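Basket weaving (and why I can't stop reading about it)

I've been meaning to write a proper entry on baskets for this site ever since Elsie Treloar told me my page on knots was "fine, but where do the baskets go?" So this is the general one: what a basket is, how people make them, what the words mean. I'll add to it as I learn more, and please write in if I've got something wrong!

A basket is a container made by crossing or coiling flexible material until it holds its own shape. That's pretty loose, I know, but it has to be, because people have made them from willow, grass, pine needles, strips of oak, palm leaf, paper, wire and plastic. It's a very old craft, older than pottery in a lot of places, and one trouble with studying it is that plant fiber rots. Often what survives is a print of the weave pressed into clay, with the basket itself long gone.

Most writers sort baskets into four families. Coiled baskets are built from a long rope of grass or straw, wound in a spiral and stitched to the row below. Plaited baskets use flat strips that go over and under each other, like a pie crust. Twined baskets have two or more thin weavers that twist around each upright as they go. And wicker is the one most of us picture first, with stiff uprights (called stakes) and a thinner, bendier weaver going in and out between them. 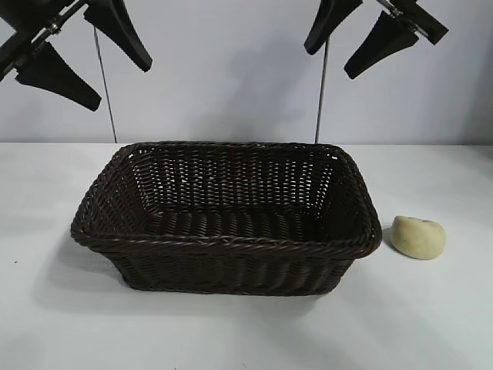

Rectangular basket with flared sides and a braided rim.

People get tangled up over the word wicker, me included. Wicker is a way of making things, and rattan is a plant, a climbing palm with long solid stems. You can make wicker out of rattan, or willow, or twisted paper, or plastic. So a "wicker chair" in a store tells you how it was put together and nothing at all about what it's made of. I had a long and slightly heated talk about this with Lachlan Brunton, who sold garden furniture for years and still uses the two words any way he likes.

The parts have good names too. The bottom is the base, and on a round basket it often starts as a cross of short thick sticks (the slath, which I love saying). The stakes get pushed in beside those sticks and bent upward, and that step is called upsetting. Then comes a band of tight weaving called waling, where three or more weavers go around together to lock the stakes in place. If the waling is sloppy, the whole thing leans, and you won't fix it later. Ask me how I know. 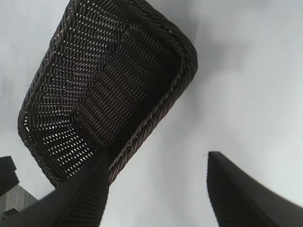 I took a class at Skerkmont one April, 90 minutes a week, and my first basket came out looking like a hat somebody sat on. The teacher was very kind about it. She had us start with willow, which has to be soaked before it'll bend without cracking, and the dried rods with the bark left on want days of soaking, not hours. After that they're left to mellow under a damp cloth. Skip the mellowing and the bark slides around under your fingers, though I've met weavers who don't bother and do lovely work anyway.

Shape comes from the stakes more than the weaver. Push them outward as you go and the sides open up; pull the weaver tight and they close in. Square and rectangular baskets are harder than round ones, at least for me, as the corners like to pinch inward. Many makers weave a flat base in a screw block (two boards clamped together with the sticks standing up between them) and use heavier sticks at the outside edges.
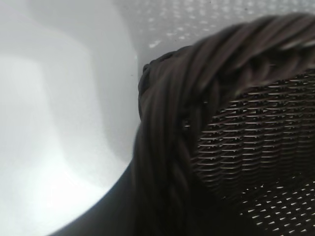 Borders deserve a page of their own, and someday they'll get one. A border is whatever stops the weaving from coming off the top, and in wicker it's usually made by bending the stakes down and tucking each one behind its neighbors. The simplest is the trac border, which is flat and quick. A rod border is rounder and stronger, and a plait border looks like a braid laid along the edge. You get a rope look as well, like the dark brown basket here, where bundled strands twist together into a rim with slanting ridges. I find that style very satisfying to run a thumb along.

As for care, dust natural baskets with a soft brush, keep them away from radiators, and give willow a light misting now and then if the air in your house is dry. Plastic ones can be rinsed in the sink. Mold usually means the basket was put away damp, and a day outside in moving air often helps.

Still to write: handles, lids, and the splint baskets Elsie keeps asking about.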